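Integer overflow check in size calculation, is this correct?

Posted by Yaqin Shi, October 2, 2018

Hello all. I maintain a small C program which reads records from a file. The header gives a count, and each record has 90 bytes. I do malloc(count * 90) and then I read in a loop. A colleague told me that this is dangerous when the count comes from the file. I added a check after the multiplication, if (total < count) return -1. Is it enough? My files never have more than 3,000 records. 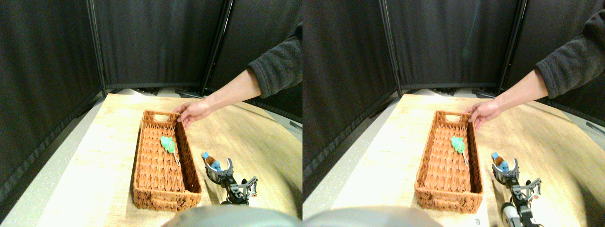

The type of count is uint32_t and total is also uint32_t. I compile with warnings on and I get none. The program is used inside Uibo, so I can't change the file format.

Till Schmieder

No, it is not enough. With a multiplication the result can wrap around and still be bigger than count. Check before you multiply:

if (count > UINT32_MAX / 90) return -1;

You can also use calloc(count, 90). A modern calloc makes this check for you and returns NULL, but you must still test for NULL. And if your files never have more than 3,000 records, please write this limit in the code and refuse everything above it. Then the overflow cannot happen at all.
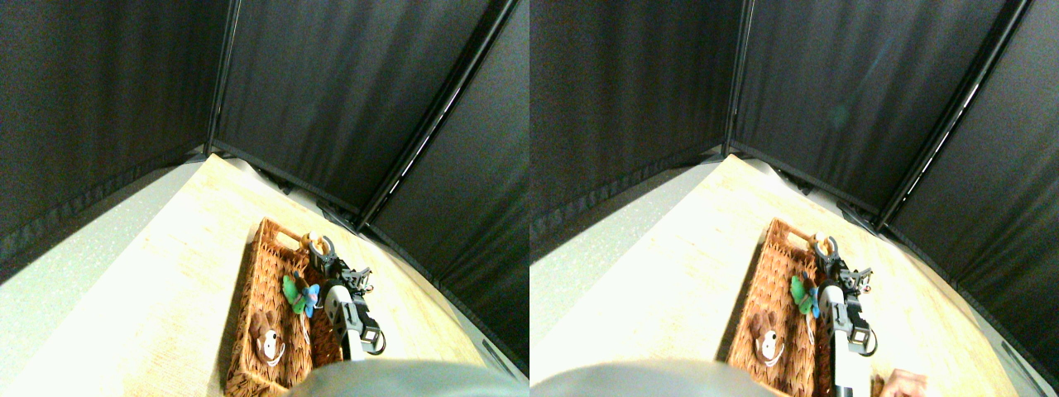 Tabletop with dark curtains behind

One more thing, look at the read loop. If it uses a different variable than the allocation, you can have the same bug in a second place. I had this in April and I needed 2 days to find it.

Joelle Dabbas

just use size_t, on 64 bit it is big enough

Yaqin Shi

Thank you Till, I put the limit first and also changed to calloc. Joelle, we have still some 32 bit machines, so I keep the check.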